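Trundus Work Table, Fixed Height

Made by Skosasetti
Price: $179 for the top, legs and hardware. Lower shelf sold separately.
Availability: in stock, ships in two cartons

The Trundus is a plain four-legged work table for repair rooms, school shops, mail rooms and home garages. It has a flat top, a steel frame underneath and nothing built into it. There are no drawers, no power strip and no overhead rack, though the frame is drilled for all three if you want to add them later.

We have sold the Trundus since before we moved into our current building, and it remains the table we suggest first to people setting up a room from nothing. It is heavy enough to stay put and two people can still get it through a normal doorway with the legs off.

Top

The top comes in one color, Pale Sand. Skosasetti also made a dark gray for a few years and dropped it. We still get calls for the gray and do not have any. The pale color shows dirt sooner, and it also makes small dark screws a lot easier to find.

The surface is smooth with a very light texture. It wipes clean with dish soap and a damp cloth. Alcohol is fine for marker and tape residue. Acetone will dull the finish, and the dull spot is permanent. For glue work, hot tools or anything that drips, put down a sheet of cardboard or a cutting mat first and replace it when it gets bad.

The edges are rounded on all four sides. The underside is sealed, so the table can stand in an unheated garage, but it is not meant for outdoor use.

Frame and legs

The frame is welded at the corners and the legs bolt on with four bolts each. Each leg has a leveling foot with enough travel for an ordinary uneven floor. If your floor slopes toward a drain, order the long feet, which thread into the same holes.

Maximum load is 900 pounds spread evenly over the top. A vise or an arbor press should be mounted over a leg. Mounted in the middle of a long side, it will make the top flex when you lean on it, and over time the screws will work loose.

The table weighs 125 pounds assembled.

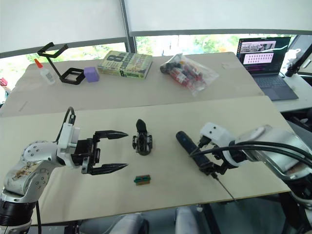
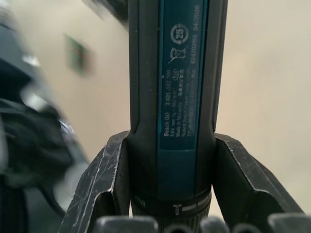
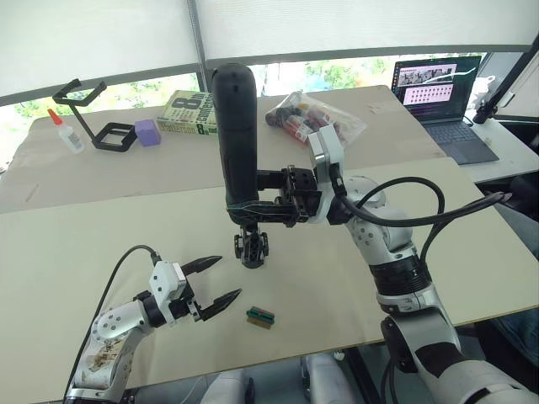 Assembly

Plan on two people and most of an hour. The bolts are hex head and the wrench in the hardware bag fits all of them. A socket wrench is faster. The top is attached with wood screws from below, and the pilot holes are already there.

1. Lay the top face down on a blanket or on the flattened carton.
2. Set the frame on it and line up the holes. The frame is the same at both ends.
3. Drive the wood screws in by hand or with a driver on a low setting. Stop when the head touches the frame.
4. Bolt on the legs, finger tight only.
5. Turn the table over with one person at each end. Do not roll it onto its legs from one side.
6. Level the feet, then tighten all the leg bolts.

Tighten the leg bolts again after a week of use. Most of the wobble complaints we get are cured by this step.

Putting two tables together

A lot of customers run two or more in a row, or place one behind another to get a deeper surface. The joining kit has two flat brackets and eight short bolts and pulls the frames tight along the long sides or end to end. There will still be a thin seam. If that bothers you, cover it with cardboard or a mat — the brackets will not close it completely no matter how hard you crank on them.

Tables from different years join without trouble as long as both are the fixed height model. The adjustable Trundus has a deeper frame and sits slightly higher even at its lowest setting.

Accessories

Lower shelf. Runs the full length and sits on two crossbars. Holds 186 pounds. Order it with the table if you can, as adding it later means taking two legs off.

Erraji bin rail. Clips to the back edge and takes small hanging bins. The bins are sold separately, in sets of six. The rail sticks up above the work surface, so leave it off if you slide large panels across the table.

Okonura locking casters. They replace the leveling feet and raise the table by four inches. The load limit drops by half with casters on. All four lock, and all four should be locked when you are working.

Long leveling feet. Set of four.

Joining kit. One kit per pair of tables.

Shipping and returns

The top and the frame travel in separate cartons and sometimes arrive a day apart. Please check the corners of the top carton before you sign for it. A crushed corner usually means a chipped top, and a note on the delivery slip lets us send a new one without waiting for the carrier's claim.

Unassembled tables can be returned within 30 days. Once the wood screws have been driven we cannot take the top back, but we can still take the frame and legs.

Replacement tops are available at any time and fit every fixed height Trundus we have sold. The old screw holes in the frame line up with the new top. Keep your screws, as the replacement does not include them.

Questions before ordering

Seren Pritchard handles table orders and can quote for rooms needing ten or more. Send a sketch with the wall lengths, the door width and the location of any floor outlets. Lead time on large orders is usually three weeks, longer in December.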